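4.2 The fork problem

Of all the categories in the Gonmont household inventory, cutlery was the one we expected to finish before lunch. It took most of February. The difficulty was the forks, and in particular the question of what a set of forks is once a household has owned one for more than a few years.

Our coding manual, inherited from the earlier Skovotden study, defines a set as "items acquired together and stored together." This works nicely for saucepans. It fails as soon as one opens a kitchen drawer. Of the 60 households in the sample, 2 had forks that were all of one pattern, and in both cases the occupants had moved in within the previous year. Everyone else had what we came to call a residual set: some survivors of an original purchase, plus whatever had drifted in from picnics, office lunches, a relative's move and the takeout counter.

Participants were asked to lay out on a table the forks they would put in front of a guest, and then, on a separate occasion, every fork they would use themselves. We had assumed the first group would be a tidy subset of the second. Mostly it was. But in a fair number of homes the guest forks came from somewhere else entirely (a box, a sideboard, a zippered case that had to be looked for), and the everyday layout held things the participant seemed a little surprised to own.

Figure 3 shows part of one everyday layout. Of the five forks, one is metal and four are plastic, and the plastic ones do not agree on a color: one is pale and translucent, two are white, one is cream or pale yellow. One of the white forks lies the other way around from its neighbors. We did not instruct participants on orientation, and we coded forks as they lay.

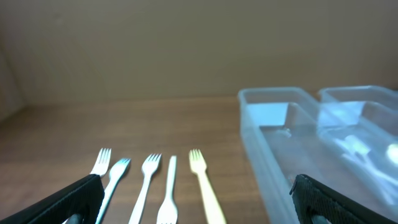
The manual would score such a layout as zero sets and five singletons, a result that is correct and of no use to anyone. Participants had no trouble calling their forks "the forks," with the definite article, and when pressed about which ones belonged they tended to repeat the phrase more slowly. We therefore added a second measure, working membership, which asks only whether an item would be washed and put back after use. Under this measure a plastic fork meant for a single meal becomes a full member of the drawer the first time somebody rinses it.

Working membership covered 90 percent of the 690 forks recorded. The remainder were mostly still in their wrappers, a state that participants described as "spare" or "for emergencies." No participant could describe the emergency.

Material turned out to be a poor guide to status. We had predicted, following the Derese typology, that metal forks would be preferred for hot food and plastic ones kept for packed lunches. Some households did sort this way. Others had reversed it, sending the metal forks to work and then wondering at home where they had gone - a pattern we return to in Section 5. Several participants had a favorite fork, and a favorite was as likely to be the odd one out as a member of the largest matching group.

The Fledine coding sheet has no box for a favorite. We wrote it in the margin, and the margins were later entered as a variable of their own. Agreement between coders on this variable was better than on any of the official ones, probably since participants volunteered the information without being asked and in some cases would not be moved on to spoons until it had been written down.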